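Refurbishment of Donated Desktop Computers for Classroom Use
Project Report, Computer Hardware Technology Program
Selton Technical College

1. Background

The college receives used desktop computers from local employers at irregular intervals. In most years these machines are stored until space runs out and are then sent for recycling. The project described in this report was set up to find out whether a useful share of them could be returned to service by students working in pairs, at low cost and within the hours of an ordinary laboratory course.

The computers considered here came as a single donation from Breathnach, an engineering office that had replaced its drafting workstations. The donation consisted of 30 towers without monitors or keyboards. All had been in daily use and had been stored for one winter before delivery. The original hard drives had been removed by the donor.

2. Objectives

The project had two objectives. The first was to bring as many towers as possible to a condition in which they could run the software used in the introductory drafting course. The second was to write a teardown and inspection procedure that later groups could follow without supervision at every step.

A budget of $395 was approved for consumables and replacement parts. This sum was to cover thermal compound, coin cell batteries, cleaning supplies and any power supplies that could not be reused.

3. Procedure

Each tower was given a number on arrival and entered in the project log. The external condition was noted, the machine was connected to a test monitor and the result of the first start was recorded. Towers that failed to start were set aside for separate diagnosis and were not opened until the others had been processed.

Dust was removed before any part was unplugged. Fans were held still during this work, as a fan driven by compressed air can be damaged by overspeed. Memory modules were then taken out, and the contacts were inspected and cleaned where necessary.

The largest share of the time was spent on the processor and its socket. The old thermal compound had hardened in nearly every machine, and in 3 of them the heat sink could be lifted only after the processor had been warmed by running the machine for several minutes. The group adopted the rule that a processor, once out of its socket, goes directly into a holder and is never laid on the bench. The contacts in an open socket are easily bent – a sleeve or a loose cable is enough – and the socket was therefore examined under a magnifier at once, before any other work continued.

4. Layout of the Work Area

The first sessions were held at ordinary laboratory benches, with the towers standing upright. This proved unsatisfactory. Screws fell into the lower part of the case, and the connectors near the drives could not be seen properly. From the second week on, every tower was laid on its side with the panel off and the board facing up, and removed parts were kept to the left of the case.
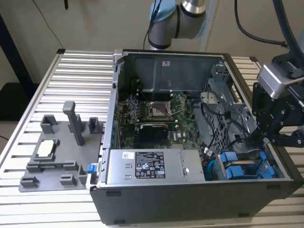
A fixed position for each part also shortened the handover between pairs. A pair arriving on Monday could see what had been done in the previous session without reading the whole log entry. Cables were left connected wherever they did not obstruct the work, and those that had to be moved were labeled at both ends with paper tape.

5. Results

Of the towers received, 26 were returned to working order. Two had failed motherboards and were stripped for spare parts. The remaining two started but shut down under load, and the cause had not been found when the project ended. Spending stayed within the approved budget, the main expense being replacement power supplies.

Average working time fell from three hours per machine at the outset to somewhat less than two. The group attributes most of this improvement to the change of layout and to the written procedure, which was revised twice during the term.

6. Recommendations

The inspection of power supplies should be moved to the start of the procedure. Several hours were spent cleaning machines whose supplies were later rejected. The log sheet should include a separate line for the condition of the socket, with space for the initials of the student who examined it.

It is further recommended that the finished towers be tested under load overnight before delivery. The first machines are to be placed in the drafting room of the Jurdale building in July, and the remainder will be kept in storage until desks are available. The log sheets and the current version of the procedure are held in the laboratory office.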